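Days Out > Activities > Interviews

Monday, October 18, 2021
By Marleny Montoya

I should say straight away that I am not a laser tag person. I once hid behind a barrel for a whole game and still came last. So when Guadalupe Quintero invited me to spend an afternoon at Mondis, the indoor arena she runs with Brayan Mosquera, I said yes to the interview and kept very quiet about the playing.

She made me play, of course. Two rounds! I'm writing this with a bruise on my knee from a perfectly harmless ramp.

"Everyone comes in saying they'll just watch," Guadalupe tells me afterwards, while I get my breath back in the café. "Mums, grandads, the lot. I keep a spare vest by the door for them."

Mondis opened in March with one arena and a queue system that Brayan describes as "a clipboard and me shouting". They've got two arenas now, the big one on two floors and a smaller one called Cusi for under-tens, where the lights stay a bit brighter and there's no time limit on going back to base. Brayan built most of Cusi himself (he used to fit shops) and he's still fiddling with it.

"I moved the bridge again last night," he admits. "The kids had worked out you could sit under it and get everybody."
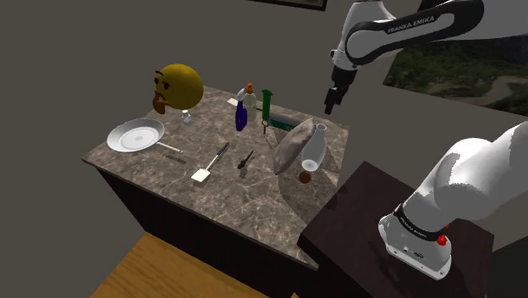
Thinking it over: yellow face, marble worktop.

I ask what people get wrong on their first go. Guadalupe doesn't even pause. "They run. They run everywhere, they're worn out in three minutes and you can hear them coming. Walk! Walk and look up, because half the other team is on the balcony."

Birthday parties are the bread and butter, but the thing they both light up about is the Thursday league. Seven teams play over the winter, and the top score so far in a single match is 359, set by a team called Clokico. Their captain, Yhon Cáceres, is at the next table eating chips, so I shuffle my chair over.

"We're not even fit," he says cheerfully. "Lucero is. The rest of us just know where to stand."

Lucero Chambi, who has been pretending not to listen, says that's rubbish and they practise all the time. They argue about this for quite a while. Their big rivals are Finovach, who beat them by a whisker in the opening match and have, according to Yhon, "been unbearable ever since".
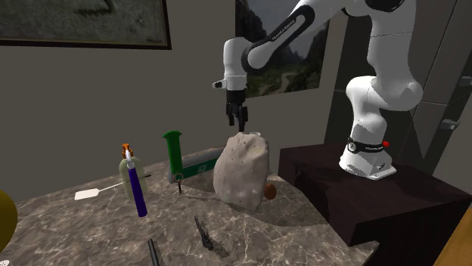

The league is getting a new format after Christmas, and Brayan has had a hand in every bit of it. Instead of one long match there'll be three short ones, with a captain's challenge in the middle where each side gets a single target and a single shot. He acts it out for me, arm up high, elbow stuck out, wrist bent down towards the tabletop. It's the same shape as that white arm reaching over the marble, only Brayan has a ketchup bottle in his way. "You get one go," he says, "and your whole team's watching you."

They've had nearly 1,000 players through the doors since opening, and Guadalupe says the surprise has been the grown-ups. Office groups, a choir, a hen party who came back the following week without the bride. Prices are staying put for the winter, and you can turn up without booking on weekday afternoons.

Before I go I ask whether the two of them ever play each other.

"Once," says Brayan.

"I won," says Guadalupe, and goes off to hand out vests.

Related
Five rainy day ideas for restless teenagers
Our first try at indoor climbing
What to wear for laser tag
Crazy golf after dark: is it worth it?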